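Skavitz - journée portes ouvertes, démonstration de dévracage

Ce dépôt rassemble les essais enregistrés pendant la journée portes ouvertes d'avril, dans l'atelier Sarantis à Natitville. On a passé une journée formidable, et les questions des visiteurs nous ont donné plein d'idées pour la suite !

La tâche

Le bras KUKA saisit des blocs rouges et vert foncé dans un bac en métal gris. Simple à raconter, beaucoup moins à réussir quand les blocs se retrouvent serrés les uns contre les autres, près d'une paroi - et c'est justement ce que le public avait envie de voir.

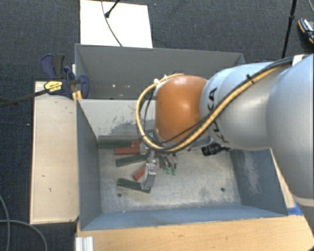
Contenu du dépôt

essais/ : 105 essais, un dossier par essai
journal.csv : heure de début, résultat, remarque de l'opérateur
scripts/ : lecture des essais et tracé des trajectoires

L'ensemble pèse environ 8 Go. Deux essais n'ont pas de remarque dans le journal, on les a gardés tels quels.

Prise en main

Décompressez l'archive, puis lancez scripts/lire.py avec le numéro de l'essai. Les essais du matin sont plus lents (vitesse réduite pour les groupes scolaires), ceux de l'après-midi tournent à la vitesse normale.

Contact

Abelardo Echeverri, équipe Oditz. Si vous étiez là et que vous avez pris des notes, envoyez-les, ça nous ferait très plaisir !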